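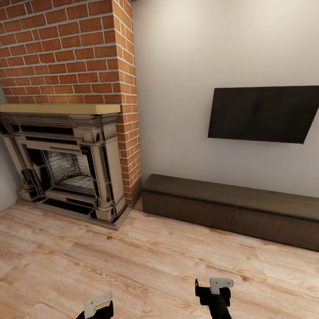
Stimton play their first home game of the season in August, and for once I have bought my season ticket before the early price ran out. It was £97 for a seat in the main stand. I stood behind the posts for years, but my knees have had enough of the concrete and the main stand has a roof.

Last season was poor. We finished one place off the bottom and conceded 39 tries in the away games alone, which is a lot even for us. The defence on the left edge was the main problem. Teams worked it out by Easter and just kept sending the ball that way. I saw Galbridge score three times in the same corner in one half, and the third time our winger was already walking back before the ball was put down.

So there has been a clear-out. Both centres have gone, along with the second-choice hooker and most of the bench. The coach has stayed, and I think that's right. He came in halfway through with a squad he hadn't picked and a pack that was mostly injured. People on the forum wanted him out, but they wanted the last two out as well and we didn't get any better either time.

The new players

I know very little about most of them. Two have come from Cirkent, who were relegated, and some people have taken that as a bad sign. I saw Cirkent twice last year and their forwards were decent. They lost because they couldn't kick. If we have signed the right two, we'll be stronger down the middle, and that should take some of the work off the back row.

The new full back is 20 and has never played at this level. He looked good under the high ball in the pre-season friendly, and dropped the only one that mattered. I'd still start him. The alternative is to move the stand-off back there again, and then we have no stand-off.

There is still no goal kicker. We left points behind in at least five games last season, and two of those we lost by a single score. I can't see who is meant to take them this year. The loose forward had a go in the friendly and hit one of four.

The friendly itself was hard to judge. Both sides changed nearly everyone at half time and the referee let a lot go. We won 22-18. The gate was given out as 500, and it looked fewer to me, although it was raining and a good many were in the bar.

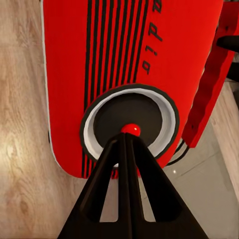

Tickets and the ground

The sponsor this year is Tokgöz, who fit kitchens on the trading estate. Their name is on the front of the shirt in white letters and it looks fine. I preferred the old collar. The replica is the same price as before, and the children's sizes had already sold out when I went in.

The club says it needs an average of about 1,000 through the gate to cover its costs. We haven't managed that since the promotion season. Moving the kick-off to 3 p.m. may help, as the evening games were no use to anyone coming by bus. The last one back to our side of town goes at 9.40, and I missed the end of two matches because of it.

The far terrace has been repainted and the turnstile by the car park works again. The toilets are the same. The pie stall has moved next to the scoreboard, so the queue now goes across the steps down to the pitch.

I expect us to finish in the middle of the table. Eighth would do me. We have Galbridge away first, then Cirkent have dropped out of our fixtures altogether, so the second weekend is free and the home opener comes after that. I'll be in row F.

Recent posts

Galbridge away: where to park
Why we can't defend the left edge
My end of season player marks
Old programmes for swaps
The bus timetable again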